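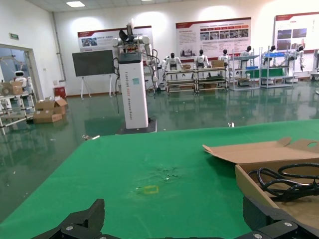 A cloth cover is the cheapest way to look after a worktable, and it is also the part that gets neglected until it looks terrible. Felt, baize, canvas and old curtain lining all do the job, and each has to be cleaned a little differently. A green cover like this one shows light-coloured crumbs and worn spots very plainly, and a cover that hides the dirt only gets cleaned half as often. The notes below are for any fabric-topped table used for sewing, model making, mending or wrapping parcels.

Choosing the cloth

Wool felt is the nicest to work on. It grips small parts so they don't roll, and it springs back after something heavy has stood on it. It costs more and it attracts moths if the room is left shut up. Acrylic felt is cheap and goes bobbly within a few months. Cotton canvas wears best of all but has no give, so a dropped blade will still go blunt on it. For a table that sees mixed use I would buy canvas and lay a square of felt on top for the fiddly jobs.

Buy enough to turn under on every side. Anything less than a hand's width underneath will work loose. Wash canvas before fitting it, as it will shrink.

Fitting

Lay the cloth face down on a clean floor and stand the tabletop on it upside down, if the legs come off. If they don't, two people are needed. Staple the middle of each side first, then work out to the corners, pulling firmly but without distorting the weave. Fold the corners as you would a bed sheet. Tamsin Dunleavy fits hers with drawing pins so it can come off for washing, and it has stayed flat for 2 years.

Don't glue the cloth down. Glue soaks through thin felt and sets in hard patches, and the whole lot has to be scraped off when the cover is changed.

Daily cleaning

Pick up anything sharp by hand or with a magnet. Then brush in one direction only, towards a dustpan held under the edge. A soft clothes brush is better than a stiff one, which pulls up the surface. Brushing in circles pushes grit down into the cloth, and grit is what wears it through.

Crumpled bits of paper and foam crumbs cling to felt and won't brush off in dry weather. Wipe a slightly damp rubber glove over them and they roll up into a ball. Sticky rollers work too, though they leave a film behind if you use them every day, and dust settles on the film.

Once a month, go over the whole table with the upholstery nozzle of the vacuum cleaner on its lowest setting.

Marking out with tape

Tape is handy for marking where a tool or a tray belongs. Masking tape and the low-tack decorator's sort lift off fabric cleanly if they are changed every few weeks. Parcel tape does not. Old tape leaves gum behind, and the quickest cure is to put an ice cube in a freezer bag, hold it on the patch for 5 minutes and scrape the gum off with the back of a knife. A dab of white spirit on a rag will shift what remains, but try it on the underside first and open a window.

Spills

Blot, don't rub. Cold water for tea, coffee and blood. For candle wax, let it harden, break off what you can, then iron over brown paper with the iron barely warm. Acrylic felt will melt under a hot iron. Oil should be covered with cornflour, left overnight and brushed off in the morning.

Wood glue comes away with warm water while it is wet. Once it has dried it is there for good, and you may as well cut that piece out.

Patching

Small worn spots can be left until the wood shows through. Cut a patch with rounded corners, a thumb's width bigger than the hole all round, and lay it over the damaged part. Cut through both layers together with a new blade, lift out the old piece and drop the new one into the gap. Iron-on hemming web underneath will hold it. The colour will be too bright for a while.

If there are more than a few holes, turn the cloth round end for end. Most people work at one side of the table and the far side will be nearly new. After that it can be cut up for drawer liners or chair feet.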